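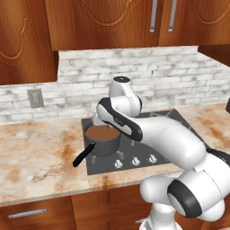 Clay soil, raised bed or dig in?

Posted in Vegetables and Soil

Agnes Tangen
We moved in last spring and the back half of the yard is heavy clay. I can roll it into a ball and it stays a ball. After rain there is standing water for a day or two, and by August it had cracks I could put my fingers in. I want to grow tomatoes, beans and a few rows of carrots next year. The spot gets full sun until four in the afternoon.

My neighbor says to build raised beds and forget the clay. My brother says to till in sand. I priced lumber and soil for two beds and it came to $531, more than I wanted to spend. Is there a cheaper way that works? I also have a pile of oak leaves along the fence.

Bokeritz
Do not add sand. A small amount of sand in clay sets up like brick, and the amount you would need to change the texture is more than you want to haul.

What you want is organic matter, and you already have some of it. This fall, run the mower over the oak leaves and spread them four inches deep over the whole area. If you can get compost by the yard from your town or a landscape supplier, put two inches under the leaves. Leave it alone all winter. In spring, loosen it with a garden fork when the soil crumbles in your hand. If it smears, wait. Working clay when it is wet will undo a season of improvement.

Tomatoes and beans will do fine in the first year. Carrots won't, or they'll come out forked and short. Build one small bed for those, 14 inches deep, and skip the second. Mine is untreated cedar fence boards screwed to corner posts, and it has lasted 7 years so far.

The standing water is a separate problem. Check where your downspouts empty before you spend anything on soil. One of ours ran straight into the garden and I didn't notice for two seasons.

Get a soil test too. My clay was already high in potassium, so I quit buying general fertilizer.

Wickramasinghe
agree on no sand. we did it at our old place and regretted it

Fatwood
I went with raised beds and don't regret the money, but mine are on top of an old gravel drive so I had no choice. If you do build, don't fill them with bagged topsoil from the store. Order bulk. Also daikon radish sown in late summer is good for breaking up clay, the roots rot in place over winter if your ground freezes hard enough to kill them. Cheap seed.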